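Speaker notes - Sleeping better in small rented rooms
Tenants' evening, Brernau, 2/24/21
Rahel Oberholzer

Slide 1. Opening
Say hello, wait for the late ones. Thank Hubert Frei for setting up the sound. Mention that questions come at the end, but anyone who can't hear should say so straight away.
Who I am: 2 years advising tenants in the Camenzind building, before that a long time working nights. I slept badly for most of it. I'm not a doctor and won't be giving medical advice.

Slide 2. What people tell us
Most of the complaints we get are about noise, light and stale air, in that order. Hardly anyone mentions the bed itself until we ask.
In these buildings the bed takes up most of the room. People eat on it, work on it and fold washing on it. By evening it doesn't feel like a place to sleep.
Pause here. Ask for a show of hands: who has worked from bed this week?

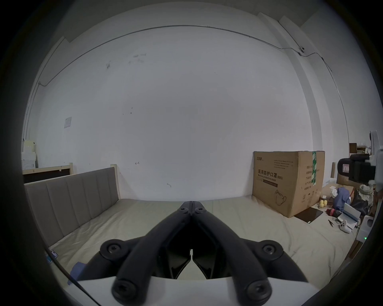

Slide 3. Noise
Start with the door, as the gap underneath lets in more than the wall does. A draught strip costs very little and can be taken off when you move out.
Hubert tried Sorkolex panels on the wall next to the lift. He found they took the edge off voices but did nothing for the lift motor. Say this plainly - people will ask whether to buy them, and for lift noise the answer is no.
Moving the bed to another wall is free. Try it for 3 nights before deciding.
Earplugs: soft foam ones, and check you can still hear your alarm and the smoke alarm.

Slide 4. Light
Street lamps on the Truvgate side were changed in October and are brighter than the old ones. We have written to the council and are waiting for a reply.
Until then, lined curtains, or a second layer pinned behind the ones you have. Ask the landlord before drilling for a new rail.
Clear the bed at a fixed time each evening. Clothes, laptop, post, the lot. It sounds like a small thing but several tenants said it helped more than the curtains did.

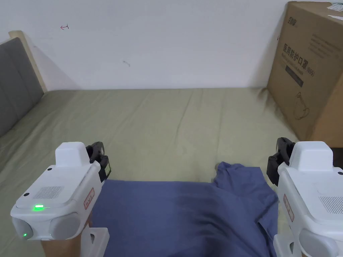
Pick a time you can keep to on working days as well. Mine is nine o'clock. If you share the room, agree on it together and write it down somewhere you both see it.

Slide 5. Air and heat
Open the window wide for ten minutes before bed, with the heating off. Leaving it on the tilt all day cools the walls and makes damp worse.
Don't dry washing in the bedroom overnight if there is anywhere else to put it.
If you find mould, photograph it and report it in writing. Keep a copy.

Slide 6. Where to get help
The advice desk is open on Wednesday evenings. We printed 300 leaflets and they are by the door - please take one for a neighbour.
Leave this slide up during questions. Finish by half past eight, as the hall has to be locked.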